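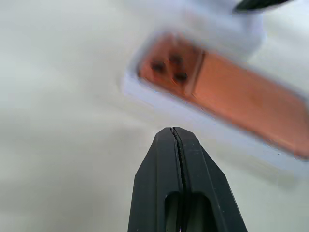
Dark plastic, small scuffs and specks.

Scuffed black plastic, polish or leave it?

kurkwood_35
Question for people who restore old trim and housings. I have a box of matte black plastic parts from a Saludo cabinet radio and they all have light scuffs. I tried 600 grit wet on the back of one and now it has a gray haze. Is there a way back to matte, or do I have to paint?

shiela_padilla
Stop sanding. You can't sand a molded texture back in. Wash it with dish soap, let it dry overnight, then wipe on a thin coat of Gendach trim restorer. Wait 5 hours before you handle it.

benchdog
Disagree on the Gendach. It looks fine in June and by winter it's blotchy. I use plain mineral oil and buff it off with an old T-shirt.

shiela_padilla
Mineral oil collects dust. I've had Gendach on a Clareck turntable base for 2 years with no blotches. Were you putting it on thick?

benchdog
Maybe. The can says two coats and I did two coats.

tomasz_r
For the piece you already sanded, satin black spray is the only fix I know. Mask the lettering first. For the rest I'd leave the scuffs alone. It's an old radio.

kurkwood_35
Thanks. The sanded side faces the wall so I'm leaving it. Will try soap on the others tonight and the Gendach on one knob.

benchdog
Post how the knob looks next winter.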